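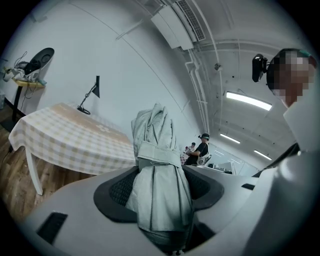 We rented a house for a week in June and I said I would write it up, mostly because two people from work asked me how it went and I gave them both different answers.

The house is in Clolia, a lake town with one main street and a boat launch. It sleeps six if two of the six are small. There were four of us: me, my husband, his aunt Kazimiera and her friend Czesław Jabłońska, who does most of the driving when they travel together. We booked it in February through a small rental agency called Krawczyk. They handle the cottages on the north side of the lake, and they still like to talk to you on the phone before they take your money.

I'll start with the price, because that was what my coworkers wanted to know. The nightly rate looked fine. Then there was the cleaning fee, the linen fee, a county lodging tax and a refundable deposit of 400 dollars. None of it was hidden. It was all on the second page of the booking form, and the woman at the office, Kazimiera Jasińska, went over it line by line when I called. Still, if you are comparing places, compare the last number on the form and ignore the first one. I had three tabs open with three nightly rates and the cheapest one ended up in the middle.

The drive was long and dull. We stopped once for gas and sandwiches. Check-in was at 4 and we got there a little after 5, which was good, because the cleaners had only just pulled out of the driveway. The key was in a lock box on the side door. The code they gave me had one digit wrong. I called the office and got the right one in a couple of minutes, and that was the only real problem with the agency all week.

Downstairs there is a kitchen, a living room with a pull-out couch, and a bedroom that faces the road. Upstairs there are two more bedrooms under a sloped ceiling. If you are tall, take the downstairs one. My husband hit his head on the first night and again on the third. The upstairs rooms are warmer too. There is a window unit in one of them and a box fan in the other, and we moved the fan down to the kitchen in the daytime.

The kitchen was better stocked than I expected. There were enough pots, a decent frying pan, a coffee maker and a toaster. The knives were dull. I bring my own knife on these trips now, along with dish soap, a roll of foil, salt, and a box of trash bags. You get two trash bags from the agency, and that covers maybe a day and a half with four people eating most of their meals in.

Groceries are the other thing to plan for. The store in town is called Firnov and it is small, with bread, milk, bait and a freezer case. For a real supermarket you drive 11 miles back toward the highway. We went once at the beginning and once in the middle of the week. Czesław bought fish from a man at the boat launch on two mornings and cooked it both times, and those were the best dinners we had.
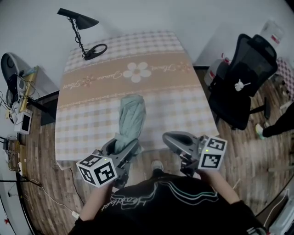
Is a week too long in a town this small?

For us it was about right, but I would book five nights if you don't fish or swim. By the fifth day we had walked the whole shore path, eaten at both restaurants and been to the museum in the old ferry office, which takes half an hour.

The lake itself is clear and cold. The public beach is a ten-minute walk from the house, down a gravel road with no sidewalk and not much shade. The sand part is narrow and gets crowded by lunchtime. We went early, before 9, and usually had our pick of spots. Past the swimming area the bottom drops off fast, so keep an eye on kids. Water shoes are a good idea. I bought a pair in town and paid too much for them.

We rented a rowboat for one afternoon from Jarosław Pawlak, who runs a dock a little way up from the launch. He takes cash and he wants the boat back by 6. He also has two kayaks, but both were out every time we asked, so reserve one a day ahead if that matters to you. Life vests are included. We rowed to the small island, ate lunch there and rowed back against the wind, and that took twice as long as going out. My shoulders were sore for a couple of days.

It rained for a day and a half. There is a shelf of board games in the living room and a stack of paperbacks. The Wi-Fi worked for email and not much else. On the second rainy afternoon we drove to Judunon, the next town over, which has a movie theater and a decent bakery. The poppy seed roll is worth the trip. Kazimiera bought one to take home and we ate it in the car.

A few practical notes that I wish I'd had:

Parking is for two cars and the second one blocks the first. Work out who is leaving early before you park.

The hot water tank is small. Three showers in a row is the limit, and the third person should hurry.

There is no washer. The laundromat in town closes at 8 in the evening and the dryers only take quarters.

Cell service is fine on the porch and bad upstairs.

The road-side bedroom gets truck noise starting before 6 in the morning. Czesław didn't mind it. I would have.

Check-out was at 10. The list on the fridge asked us to strip the beds, run the dishwasher, take out the trash and leave the key in the box. It took the four of us less than an hour. The deposit came back to my card 96 hours after we left, with nothing taken out. I had been a little worried about a glass we broke, but I told the office about it when we checked out and they said glasses don't count.

Would I go back? Probably, but in September, when the rate drops and the beach is quieter. Han-gyeol Ban, who I used to work with, has stayed in one of the other Krawczyk cottages two falls in a row, and she says the north side is nearly empty after Labor Day and the water is still warm enough for a short swim. Her cottage has a dock of its own and one less bedroom. My husband would rather try it because of the ceilings.

I have asked the office to put us on the list for that one. They open fall bookings in July. If we get it I'll post the total with all the fees, since that's what people seem to want, and I'll check whether the shower situation is any better over there.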